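Stutent
Sep 18, 2022
6 min read

The Big Gray Bin, Part Two

Several of you wrote in after the last issue to say I had been unfair to the big gray bin. Morena Fiore called my remarks "snobbish toward a rectangle." Barrett Delacroix sent a diagram. I have read everything, including the parts in capitals, and I'm prepared to give some ground.

For those who joined since January, when this argument began: I hold that most people keep their building blocks badly. They have nice blocks, often quite expensive ones, and they keep them in whatever was standing closest to the blocks at the moment company rang the doorbell. Drawstring bag. Diaper box. In the case of my own brother, a roasting pan, which was then needed for a roast. I proposed shelves. Low shelves, one color to a shelf, everything parallel. I put in a drawing. I was pleased with the drawing.

Then I tried to live with it, and I'd like to report on that.

The set in question is the long-block kind, red and green, no arches, no little roofs, no cylinders that roll under the radiator and stay there until you sell the house. I'm devoted to long blocks. A child can't do much with one of them and can do nearly anything with six, and an adult sitting on the rug pretending to supervise will have a bridge up before anyone has asked for one. My shelves held them beautifully for the length of one morning. By lunch there was a green one among the reds. I moved it back. By dinner there were two, and I moved those back too, and I noticed that I was the only person in the house who had touched the shelves all day. Everyone else had been building on the floor and leaving things there, because a shelf, to a four-year-old, is a place where grown-ups put things they want you to ask for.

So I went and looked at how other people do it. Lauri Laaksonen has run the play room at Stotudthorpe for longer than she'll admit, and her whole system is a large bin, gray, with a flat bottom, and the blocks go in it. That's the system. I asked about sorting and she looked at me kindly. I asked about labels and she went to make coffee.

"They can see the blocks and they can reach the blocks," she said when she got back. "What would the label say?"

I had no answer to this and I've been trying to come up with one for weeks.

What I had wrong about bins, it seems, is that I was thinking of the deep kind. We've all owned the deep kind. It's a well with a lid. Whatever you want is at the bottom, under a stuffed walrus and the charger for something you gave away, and the only way to find it is to tip out the lot, which is how a bin that was bought to keep the floor clear ends up being the main thing that covers it. I stand by every rude word I wrote about those. I own three, and I'm not proud.

The wide, flat-floored kind is a different animal. If you don't overfill it, the blocks lie in one layer and you look down and there they are. Red here, green there, one of them pointing off at an angle like it's waiting for a bus. You pick up the one you want. When you're done you put it down again, anywhere, and it's put away. I find this last part almost indecent. I was raised to believe that putting away involved some suffering.

The trick is in the not overfilling, and this is where Barrett's diagram comes in. He claims (with arrows) that a floor-level bin should never be more than half covered, and that the bare part matters as much as the part with blocks on it, because hands need somewhere to land. He also claims children will build inside the bin if you leave them the room. I thought that was fanciful until I left them the room. There was a wall in there by the afternoon, then a garage, and the garage was still up the next day because it hadn't been in anyone's way. I had been stepping over garages on the rug for years.

Now the objections, since I know who reads this.

Ottavio De Luca wants to know what happens when you own more blocks than will lie flat. Ottavio has over 200 blocks and once told me so at a funeral. The answer is that most of them go in the closet. You put out a handful and swap them when interest flags. I realize this is painful to hear. I have been in his living room, and I can confirm that nobody, child or otherwise, has ever used the two-hundredth block. Six long ones make a perfectly good afternoon. If you can't bear to close the closet on the others, put on a sweater and go sit in there with them.

Morena asks about color, in spite of having called me a snob for asking about color. Should the reds and the greens have their own ends? I tried it. I laid the reds to the left and the greens to the right and it looked like a flag for about as long as it takes to find one's phone. Let it go. They're two colors that could hardly be harder to confuse, unless someone in the family is colorblind, in which case they could hardly be easier to confuse and I'd suggest a set with yellow in it.

Another reader, who asked to be left out of this by name, says a used bin looks shabby. It does! The floor of a bin that gets used will pick up scuffs and pale smudges, and they aren't going anywhere. I went at one with baking soda and then with something from under the sink that I shouldn't have had open indoors. The smudges took on a sort of polish. I've decided they're like the scratches on a good kitchen table, by which I mean I've given up. What I will say is that gray was the right choice. I tried a white one first, and by the end of the week it looked like evidence.

As for price, you can spend whatever you want. The catalog from Prasertsri has a tray it describes as a "play landscape" for $680, and it is a bin. I read the measurements twice to make sure. It has no lid, no wheels, no drawer. Mine cost $30 at the restaurant supply place on the way to Pemura, where they assumed I was opening a bakery and wished me luck. The corners are a bit square for small foreheads, so I keep it against the wall and away from the running route between the kitchen and the dog.

A few practical notes, in the order they occurred to me:

Get one with a back wall you can't see over from the floor. Things thrown with enthusiasm will hit it and drop back in.

Don't put it on a table unless everyone who uses it is tall enough.

Wipe it when there's juice. Otherwise don't.

No books in the bin. No cars, no animals, no crayons "just for now." It's the crayons that turn a flat bin back into a well, and once the walrus hears about it you're finished.

I've left the shelves up, by the way. They hold my cookbooks, which run parallel, in height order, and which I also never see anyone else touch. Lauri came by last month, looked at them, looked down at the bin, and asked if I had any coffee.

For the record, then, my position as amended: long blocks, few of them, one layer, wide floor, scuffs permitted. Reds and greens may lie together at whatever angle they please. I withdraw the drawing, though if anyone would like the original I still have it and it really is quite good.
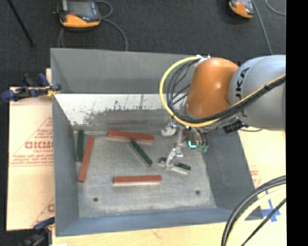 Next time I'll take up puzzles, about which I have firm views and a shoebox of pieces that belong to none of ours. If you have a system, write to me before the end of the month. If your system is a roasting pan, I already know, and Mom wants it back.

Marisa Fontana

Contact | © 2022 Stutent | Back to top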